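3. Rastreo de los pagos

Para el caso práctico usamos Stalitz, la casa de cambio simulada que montó Zoila Quispe. El ataque entra por una credencial robada y saca fondos en 2 tandas. En total 2321 transferencias, casi 40 carteras de destino. Agrupar por horario fue lo que mejor funcionó; por importe, regular.

Elínborg Mikkelsen hizo el grafo, Oluf Hafþórsson la parte de sanciones (ver anexo). Falta comprobar 23 direcciones que pasan por el mezclador, no nos dió tiempo.

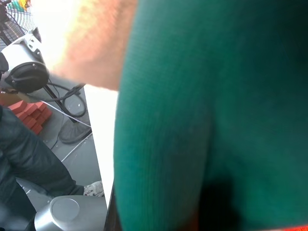

Fig. 4. Punto acanalado verde azulado, de cerca.

3.1 Problemas

El script se colgaba con los pagos partidos. Solución provisional: filtrar antes y cargar por bloques. Tambien hubo duplicados en la segunda tanda, borrados a mano el martes. Las tablas del apartado 4 ya salen sin ellos.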